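# How long does a lost thing stay lost?

Our group looked at lost property on the Skendley bus line, and we had far more fun with it than any of us expected! We chose it in March after one of us got a scarf back four months late and wondered where it had been all that time.

The depot at Wynne let us copy out their paper log (no names or addresses, only the item, the stop and the dates). We typed up 698 entries. We had hoped for 1000, but the older pages had got damp and a lot of the ink was gone. Typing took much longer than planned, mostly due to handwriting – one clerk writes "glove" and "glasses" almost exactly the same way.

We sorted everything into 11 groups: umbrellas, bags, clothing, toys, hair and beauty things, and so on. The "other" group was a nuisance and we kept going back to shrink it. A single crutch ended up there, and so did a tin of paint.

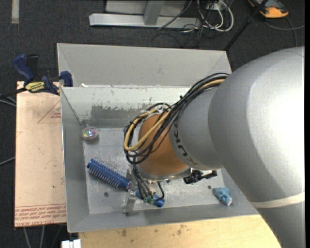 What surprised us most was how much the stop mattered. Things left near Skameck, at the far end of the line, were claimed much more often than things left in town. We think people at that end know the drivers and simply ask them the next morning, though the log can't prove it.

We also drew a chart of waiting times, which was brilliant to watch fill up. Most claims came in the first few days, then hardly any. The longest wait was 70 days, for a school bag. (The scarf never appeared in the log at all, so that mystery is still open.)

If we did this again we would agree on the groups before typing anything in. We changed ours twice and had to redo the clothing pages both times. We would love to compare our results with the Drusov line next, as it runs at night too.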